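I look after the simulated pick cell at Ornia. One arm, one gripper, one purple sofa, a wrist view and a room view. People keep telling me a sim cell needs no maintenance. I have kept a log of the maintenance since December and would like to read bits of it to them.

The sofa cell came to us from Prusness as a "ready to run" scene file. I have never met a ready to run anything. It loaded, I'll give it that.

First job was the lights. Whoever set them up liked a moody living room. Fine for a brochure. Through the wrist view, a black object on dark purple cloth is a shape with a rim on it, and the policy is expected to work out which way the thing is leaning from that.

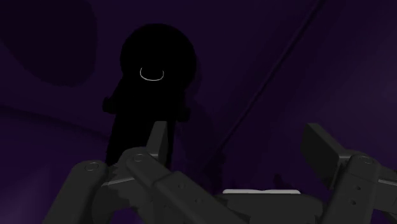 I asked Prusness whether the low light was on purpose. The answer was that it "adds robustness". Maybe. I'd want to see the same run in decent light before I put that word in a report, and so far no one has offered me one.

So I'm doing it myself. Two light settings, same seeds, same object poses, nothing else touched. If the dim one really does make a tougher policy I'll say so here and eat my hat.

Second job, the gripper zero. Config says open is open. The joint readout after a reset said otherwise, a small offset on one side, every single time. You don't notice until you're lining up on something narrow and one pad gets there early.

The fix was one line in the reset script. Finding the line took most of an afternoon. The comment above it said "temporary".

Third job, and the one I'm still cranky about: soft furniture. The cushion looks soft. The collision shape under it is a handful of hard blocks somebody at Stosside fitted by eye. Things you set down on the seat settle on the blocks and not on the cloth you see.

I've now rebuilt the seat shape twice. It's better. I wouldn't call it good.

My check after any change to the seat is dull and I recommend it. Reset, park the arm over the cushion with nothing in the gripper, let physics run, and watch the objects for creep. If the bowl wanders off while the arm is sitting still, your grasp numbers mean nothing. 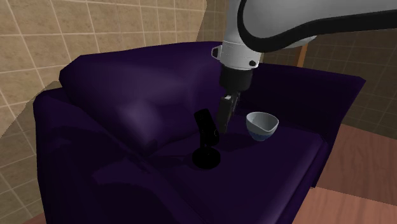
I run that check from the room view because the wrist view flatters everything. Up close you lose track of where the arm's own links are in relation to the backrest, and the elbow is what gets you into trouble.

Numbers, for those who keep asking. Last full batch was 2952 resets. 647 got flagged by the creep check on the old seat shape. That's a lot of episodes that would have gone into training without a murmur.

I haven't got a matching count for the new shape yet, so please don't quote me as saying it's fixed.

Somebody asked about the Lozano add-on that claims to tune contact settings for you. I tried it. It made the creep go away by turning friction up until the objects were more or less glued to the sofa. Then the gripper had a fine old time trying to slide anything sideways.

I took it out again. Could be it behaves on a hard tabletop. I don't have a hard tabletop.

Current routine: zero check on the gripper at every restart, creep check after any change to the scene, and config files under version control with the word "temporary" banned from comments.

Dim run is queued for 7 tonight. Bright one goes straight after it.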